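Acta de la reunión del grupo de percepción y control
22 de octubre de 2020
Toma notas: Rajkumari Nishad

Bueno, me ha tocado otra vez escribir el acta, así que va a mi manera. Empezamos tarde porque la sala grande estaba ocupada y acabamos en la pequeña, la de la pizarra que no borra bien. Si alguno de los que estabais ve que me he comido algo, que me lo diga y lo añado.

1. Acta anterior
Aprobada sin cambios. Quedaba pendiente de septiembre lo de renombrar los tópicos de Innes y sigue pendiente (lo tengo yo, lo sé, lo sé).

2. Drutard, el planificador
Estuvimos un buen rato con esto. La versión nueva ya replanifica cuando cambia el mapa de ocupación, pero a veces tira el plan entero por una celda que parpadea. Yo propuse meter una histéresis en la entrada y me dijeron que eso es tapar el síntoma – y algo de razón tienen, pero mientras tanto los compañeros de integración pierden medio día reiniciando. Al final quedamos en las dos cosas: histéresis ya, con un parámetro para apagarla, y aparte se mira por qué parpadea el mapa. De las 13 incidencias abiertas de Drutard, 9 son variantes de lo mismo, así que las junto en una sola y cierro las demás con enlace.
También se habló del tiempo límite del muestreo. Lo dejamos como está hasta tener trazas mejores.

3. Jasico y la sincronización de tiempos
El registrador sigue guardando la marca de tiempo de llegada y no la de captura. Me puse un poco pesada con esto porque luego la estimación de la pose de la pinza sale con un retraso que parece error de calibración y no lo es. Se acuerda guardar las dos marcas y que el lector use por defecto la de captura. Los registros viejos no se convierten, se les pone una etiqueta y listo. ¡Por fin!
Hubo una pregunta sobre si esto rompe las herramientas de reproducción. Rompe una, la de línea de comandos, y me comprometí a arreglarla antes de fusionar nada.

4. Likberg
El visor ya abre secuencias largas sin quedarse colgado. Falta el salto por fotogramas con el teclado, que lo pedimos todos los que anotamos. Se descarta de momento la vista en paralelo de dos secuencias. Likberg pasa a la rama estable en cuanto estén verdes las 12 pruebas de lectura; hoy pasan 10.

5. Tareas
Histéresis en Drutard y fusión de incidencias: yo.
Doble marca de tiempo en Jasico: equipo de registro, con revisión mía.
Salto por teclado en Likberg: sin asignar, se acepta cualquier mano.
Renombrar tópicos de Innes: yo, de verdad.

6. Segmentación de los dedos 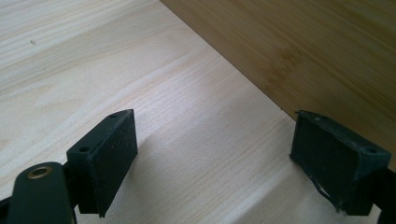 La máscara de los dedos en Innes se sigue calculando con una plantilla de bordes rectos, y a mí me parece que ahí nos estamos haciendo daño solos. Con el verde tan oscuro sobre la madera clara el contraste nos lo dan regalado, pero la almohadilla derecha tiene el borde inferior deshilachado y parches grisáceos, y eso la plantilla no lo contempla para nada. Propuse ajustar el contorno por separado en cada dedo y usar los agujeros de los tornillos como referencia para la pose – gustó la idea, aunque me pidieron compararla con la plantilla actual antes de tocar el código. También hay que comprobar que la junta con el panel de bambú, que queda muy cerca de ese dedo, no se cuele como borde suyo. Me lo quedo yo y traigo la comparación a la próxima.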